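Cut-off times should be set by the clock on the athlete

Most long-course open water and multisport events still publish their cut-offs as times of day. The swim closes at 08:20, the bike course at 15:30, and so on. This made sense when everyone went into the water together. It makes much less sense with rolling starts, and I think the practice should stop.

The arithmetic is simple. In a rolling start the field enters the water a few athletes at a time over a fixed period. At Trestgate, the middle-distance race I have done most often, that period is 21 minutes. The swim cut-off is a time of day, measured for the whole field. An athlete who crosses the start mat first therefore has 21 minutes more in which to finish the same swim than one who crosses it last. The rules describe both as having "the same cut-off". They have the same cut-off only in the sense that two people catching the same train have the same departure time, wherever they live.

The usual defence is that slow swimmers should start early. But athletes are asked to line up by expected swim time, fastest at the front, because this keeps the water clear and reduces contact. The two instructions cannot both be followed. A weak swimmer who lines up honestly goes in at the back and loses the allowance. A weak swimmer who lines up at the front keeps the allowance and is swum over for the first 400 metres. The system rewards the second choice, and then the pre-race briefing complains about people who make it.

I went through the published results for the last Trestgate race to see how large the effect was. In the list, 101 athletes are marked as missing a cut-off at some point on the course. Of these, 79 started in the second half of the roll. Some of that is to be expected, as the second half contains the slower swimmers by design. What should not be expected is that a good number of those 79 had a longer elapsed time available on paper than they were given in practice. Their chip times at the point of withdrawal were inside the limit that the earliest starters enjoyed.

Chip timing removes the need for any of this. Every athlete wears a transponder. The start mat records an individual start. The mats at swim exit, at the end of transition and at the bike turn record individual splits. The elapsed time is already computed, and it is already used to produce the results and the age-group placings. An athlete's finishing position is thus decided by one clock and the right to finish by another.

There are real objections, and the strongest concerns roads. A closure order ends at a stated hour and the traffic comes back whether or not the last rider has had a full allowance. I accept this entirely. The answer is to fix the elapsed limit first, then work backwards from the road opening to find the latest permissible start. If the sum does not come out, the roll is too long, the limit is too generous or the race has too many entries. All of those are matters for the organiser to settle before entries open. At present the shortfall is passed to whoever happens to be standing at the back.
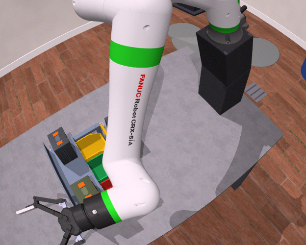
Ingeborg Leitner disagrees, and wrote to me at some length after reading a draft. Her view is that an elapsed cut-off cannot be enforced by a marshal at a roadside. A marshal with a wristwatch can stop everyone who arrives after 15:30 -- no lookup, no argument. A marshal asked to apply an individual limit needs a live feed, a signal and the patience to explain to a tired rider why the person just ahead was waved through. She has stood at the Skadilell turn in sleet and says she would not do it under my rules.

I take the point about the roadside. It applies to perhaps 2 positions on a typical course, both of them remote, and a time of day could be kept there as a backstop. It does not apply to swim exit or transition, where there is a timing crew, a mat and usually a screen. Nor does it apply where the start has been split into coloured caps. A cap colour, or a sticker on the bike number, is enough to tell a marshal which of four times to use. That would reduce the spread at Trestgate from 21 minutes to around five, with no equipment at all.

The Bekavo race already does something close to this. Its start is divided into short waves, the cut-off for each wave is printed on the back of the bib, and the limit is the same for all of them. I have raced there once, in cold water and with a poor swim, and I knew to the minute how long I had. The bike turn was staffed by two people with a laminated card.

Eifion Llewellyn has suggested a weaker version, in which organisers keep the present system but must publish, alongside the time of day, the elapsed allowance for the last starter. I would support that as a first step. It costs one line in the athlete guide. Anyone deciding in January whether to pay the entry fee could then see the figure that will apply to them, and a swimmer who needs 68 minutes would not enter an event that offers 70 at the front of the queue and 49 at the back.

The Wallner series is due to revise its rules over the winter, and the cut-off section is open for comment. I have sent in the wave-based wording with the Trestgate figures attached, and a note asking that the swim limit be dealt with first.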